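Prindlow Playroom Floor Notes

README for the Prindlow folder

Hi, and welcome to the Prindlow folder. I started it as a scrappy text file about play mats and lettered blocks, and it has grown into something other people seem to want copies of, so I figured I'd better write down what's in it and how I've organised it all. If you've landed here looking for advice on foam flooring for a rec room, a daycare corner or a basement, you're in the right spot. If you wanted hardwood, sorry — wrong folder.

What's in here

The folder holds 659 short notes on floor play: the mats, the blocks, the little towers and joined-up shapes that get made on top of them, and the packing away at the end. Each note is one plain text file. Most are a paragraph. A few run on for pages (I got very keen on mat edging one September and it shows).

The notes are sorted into seven groups:

mats
edges
joins
blocks
rods
colours
tidying

The rods group is the thinnest and the tidying group is easily the fattest, which will surprise no one who has ever shared a house with a set of blocks.

Where the notes come from

I wrote the first lot at home. After that I did a long stretch at the Cokeo rooms, where the floor gets a proper workout in the mornings and has to be clear again by 4 p.m. The rest came out of the Sengar Street playgroup, and you can tell, because my spelling falls apart in those ones. I was usually sitting on the floor with a tea going cold beside me.

About the mats

I've tried carpet offcuts, camping foam, a quilt (terrible) and rubber. I keep coming back to puzzle mats. They're kind to knees, they muffle a dropped block, and if one tile gets wrecked you can swap it without redoing the whole floor. I favour a solid colour, because blocks with bold faces are so much easier to spot against it. Blue is my pick. Red and green both stand out on it nicely, and white lettering on a block stays easy to read.

Texture matters more than I'd have guessed. A fine dimple all over gives a cube enough grip to stay where it's put, but it's shallow enough that you can still slide things along with one finger. Deep patterns are a pain. Crumbs get in there and so does glitter, and glitter is forever.

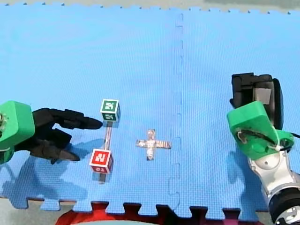 The joins deserve a word too. When you press two tiles together, do it from one end and work along, leaning on each tab with the heel of your hand. Going at the middle first leaves you with a bump at both ends and a sore wrist. A good join nearly vanishes once it's down, and you're left with a faint line you'd have to look for. I leave the toothed outer edges bare these days. Border strips look tidy for a week and then start wandering off under the couch.

About the blocks

Lettered and numbered cubes are my favourite thing in the whole collection. Two cubes with a rod between them make a dumbbell, and that's the shape I've got the most notes on by a mile. It's harder to put down neatly than a single cube! Both ends want to sit flat, and if one of them is turned a little they argue about it. I like the two ends to be different colours so I can write "red end" or "green end" in a note and know what I meant later on.

How a note is laid out

First line is the group. Second line is where I was. Then comes whatever I felt like saying, and last of all a tidy score out of 11. Yes, 11. I started with ten and then had one really magnificent afternoon with the lids.

Known problems

The colour names are all over the place. I've written teal, bluey green and "that green" for the same cube, and I haven't gone back to fix it.

There are 7 notes in the joins group with no location line. I think they're Cokeo but I wouldn't swear to it.

Anything marked Pedillow refers to the storage tub method, where blocks go in first and the tiles get stacked flat on the lid. I wrote it up properly in the tidying group, under P, and it's worth reading before you buy more shelves.

Using the notes

Help yourself. Copy them, print them, stick them on the fridge, rewrite them for your own playroom. If you pass them along, please keep the Prindlow name on the front so people can find their way back here for newer ones. Corrections are welcome, especially on the colour names, and I'm always after more notes on rods.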